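Samley lab puts its gripper on a cleaning rota

September 21, 2023

The robot bench at Samley has a new maintenance schedule, and like most maintenance schedules it arrived shortly after it was needed.

The bench, run by the automation group at the Fosano works, spends its days picking things up and putting them down again. In April the group began keeping a proper log of every grasp, and by the end of last week the log stood at 3,633. Somewhere along that road the gripper started to let go of things it had been asked to hold. The software was blamed first, as is traditional. Then the lighting was blamed, then the table, and for one afternoon the weather.

The culprit was fluff. The fingers on the Heinonen gripper are dark, chunky things with flat inner faces, and those faces have to meet an object squarely and hang on to it. Give them a few months of dust, lint and the odd stray fibre and they grip about as well as a pair of socks. A cleaned pair went back on the arm and the dropping stopped, to the relief of everyone who had been rewriting the code.

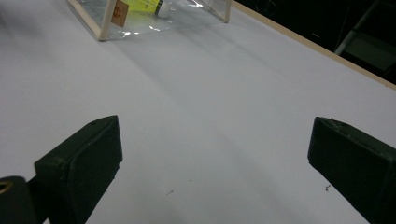 The new routine is short enough to fit on a card, which is where it has been put. Before the first run of the day, the arm is sent to its parking position and the fingers are opened fully. Both inner faces are wiped with a damp lint-free cloth, then the slanted tops, then the faces again with a dry one. The tabletop gets the same treatment, working from the far end towards the arm, so that whatever was lying about doesn't get pushed under the next thing to be picked up. Paper towels are banned. They were the old method, and are now suspected of having supplied a good part of the lint.

After every 100 grasps the operator stops and looks at the fingers. Looking is the whole of the task, although it does have a box to tick.

The mounting screws come in for attention as well. They are checked by hand once a week and tightened with the small torque driver, which has been given its own hook and a label asking people to return it. At the time of writing it was on the hook. Fingers with scuffs may stay in service as long as the faces are still flat when held against a steel rule. Anything with a torn edge comes off, and the pair is changed together, a point the card makes in capitals after an episode with one new finger and one old one that left every object leaning slightly to the left.

Fosano keeps 2 spare pairs in the drawer beneath the controller. A further batch is on order from Brukel, with delivery quoted at 18 working days, a figure the group regards with affection.

Once the fingers are back on, the zero position has to be set again. The jaws are closed slowly until they touch, the reading is saved, and they are opened and closed a second time to see whether the machine still agrees with itself. If it doesn't, the usual cause is grit behind the pad, and the wiping starts over.

The log now has a column for cleaning, between "object" and "result". The first week's entries are complete. The second week's are described as being typed up.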